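Home Bench log Parts Wiring Contact
Search the notebook... Go
Last updated: 30 May 2026

Pusher arm, bench notes: block pushing on the maple-colored board 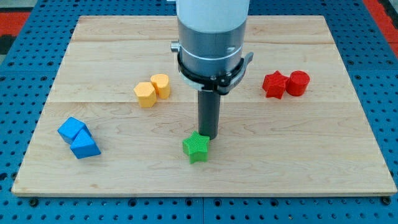

Got the joint limits sorted before lunch, so the rest of the session went to pushing. The plan is still the same as in February: the arm gets a short instruction, such as "move the green star to the yellow blocks," and slides the block there with the rod. No grasping. Blocks stay flat on the board and the rod stays at one height.

Setup as of now:

Board sits on the perforated table, squared by eye against the hole rows. It needs proper stops. I want two along the far edge and one on the left, bolted into the table holes, so the board goes back to the same place after someone borrows the bench. Until then, re-run the corner touch-off every time.

Rod is in the black collar. Clamp screws snugged by hand, then a quarter turn. Last session the rod crept up during long runs and by the end it was skating over the tops of the low spots. Marked it with paint pen at the collar so creep shows up early. Travel height is 15 mm above the board, push height is 3 mm. Going lower than that catches on the seams between planks. The seam across the middle is the worse of the two. Sanded it once already and will probably do it again.

Blocks are all printed, four colors, all solid enough to push without tipping if the rod stays low. The star shapes are the hard ones. If the rod lands in the notch between two points the star tracks well and can be steered. If it lands on a point the star spins off sideways and the run has to back out and come round again. The cylinder rolls its contact around the rod and drifts, so it wants short pushes with a re-aim between them. Cubes are easy on a flat side and useless on a corner.

Controller is the Woltberg board with the Ponen build on it. Went back to the older config after the new one kept dropping the speed setting on restart. The old file is in the shared folder under Westerberg, do not overwrite it. Anybody who wants to try the newer one should make a copy first.

Logged 299 pushes since the reset. Most of the bad ones are the same fault: the approach path clips a neighboring block on the way down, then the target is fine but something else has moved. Blocks that start out touching are the main cause. Tried adding clearance around every block and it made the planner give up whenever two of them were in contact. Now it only adds clearance for blocks not named in the instruction. Better, still not right.

To do:
- stops for the board
- new rod tip, rounded, from the Voncombe offcuts
- reprint one star with less ridge on the sides and see if it slides along the rod more cleanly
- soft limit at the left edge of the board, the rod went past it twice
- write down the touch-off steps and tape them to the bench

Left the arm parked at travel height with power off at the strip. Lamp stays where it is, the color thresholds were set with it there.

Previous entry | Next entry | All entries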